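Ciltis Community Clinics to Extend Evening Hours at Gredar Site

New schedule begins in July and adds walk-in care for adults and children

GREDAR — Ciltis Community Clinics announced today that its Gredar health center will remain open until 9 p.m. on weekday evenings beginning in July. The extended schedule follows a review of patient access conducted over the winter by the clinic's planning office.

As part of the review, 1,348 registered patients returned a written survey. Of these, 667 reported that they had missed or postponed an appointment in the past year due to work or school hours. Respondents from the Barrios neighborhood, where the last bus to the center currently leaves at 5:40 p.m., were the most likely to ask for later appointments.

"Patients told us clearly that the present hours do not fit their working day," said Ingeborg Kramer, executive director of Ciltis Community Clinics. "The new schedule gives families a local option for routine care after work."

Evening services will include primary care visits, blood pressure and diabetes checks, childhood vaccinations and prescription renewals. Six additional clinical staff members have been hired for the evening team, which will be led by Etenesh Mamo, RN. Laboratory samples collected after 6 p.m. will be processed the following morning.

The expansion is supported by a two-year grant from the Zekari Fund. The grant also covers interpreter services by telephone and new equipment for the treatment rooms, including white medical carts with pull-out drawers.

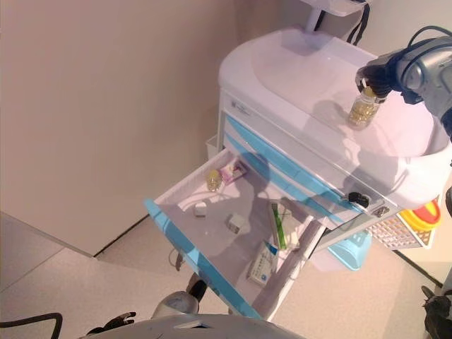 Ottmar Wendt, director of operations, said the center expects to provide 2,280 evening visits in the first year. Figures will be reviewed each quarter, and the schedule may be adjusted according to demand.

Appointments for July may be made at the front desk or by telephone during regular hours. Walk-in patients will be accepted until 8:15 p.m. Current patients do not need to register again, and daytime hours are unchanged.

Media contact: Liv Björklund, Communications Office, Ciltis Community Clinics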